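Home | Galleries | Rooms | Notices | Contact

Floor Show: sweeping up at Jestley

Words by Ifeoma Ekwueme
4 comments | 54 shares

Every gallery on this site so far has been of something people might cross a road to look at: the Sutherland staircase, the August fair, the Nostthorpe shopfronts before the scaffolding went up. This one is a dustpan and brush. I have wanted to do it for ages and the editor has run out of ways to say no.

The ground floor at Jestley is tiled in beige, polished to a shine, and it shows up everything you drop on it. Whoever chose it must have had very tidy friends.

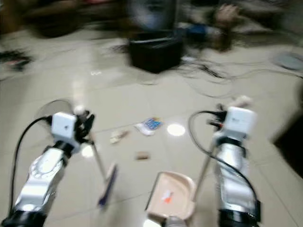
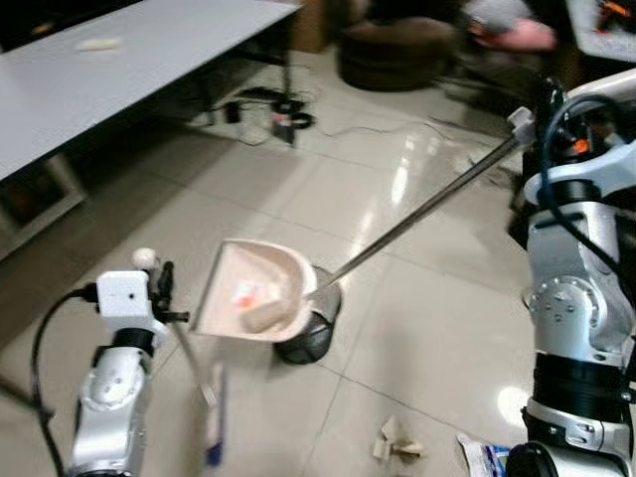 First picture: a wrapper and two smaller scraps between the brush and the pan, with an orange-and-white bit in the pan. Second: the pan held over the grey bin, a tan scrap and another wrapper on the tiles.

I should say something about the equipment, as I have had strong feelings about it for 3 years. The dustpan has a long handle and the brush is a little hand broom, blue and white at the business end. Anyone who has stood over a floor with one long thing and one short thing will know the posture this leads to. You are upright on one side and folded on the other, like a deckchair put up by an optimist.

The pan is a sort of pale pink. I have heard it called beige, peach and, by a visitor from Cloltthorpe, 'plaster'. It has a decent raised rim round the back and sides, and I'd put that rim well ahead of most modern inventions. Our last pan was flat all the way round and would deliver its contents to your shoes on the walk to the bin.

The bin itself is round and dark grey and stands on the floor with its mouth open. We did try one with a pedal. You needed a foot for the pedal, a foot to stand on and two hands for the sweeping set, and then the lid came down early on the pan and you began again. It went to the Nostthorpe jumble sale, where I gather it did not sell.

On technique, for those who have written in (there were 2 of you): wrappers slide. They go under the bristles, come out behind and settle a foot further off looking pleased. Small, short strokes are best, with the lip of the pan pressed flat. Torn card behaves very well and I wish there were more of it. Crumpled paper rolls, generally towards the nearest furniture, and once it gets in among cables under a table you may as well give it a name and let it live there.

As for the round brown ottoman at the back of the second picture, it is comfortable, it is far too low, and everything that has ever gone missing at Jestley has been found beneath it. My keys were there on a Tuesday. So was half a biscuit, which I did not claim.

The rota is by the door. Please put your name on it, and please use your own name – 'The Duke of Cloltthorpe' is down for most of next month and has a poor record of turning up.

Next gallery: the coat hooks, if I get my way. Pictures of your own hooks are welcome, one per household.

Share this gallery | Print | 4 comments

This site uses cookies to remember your settings. Accept | Manage choices

Get new galleries by email: join our newsletter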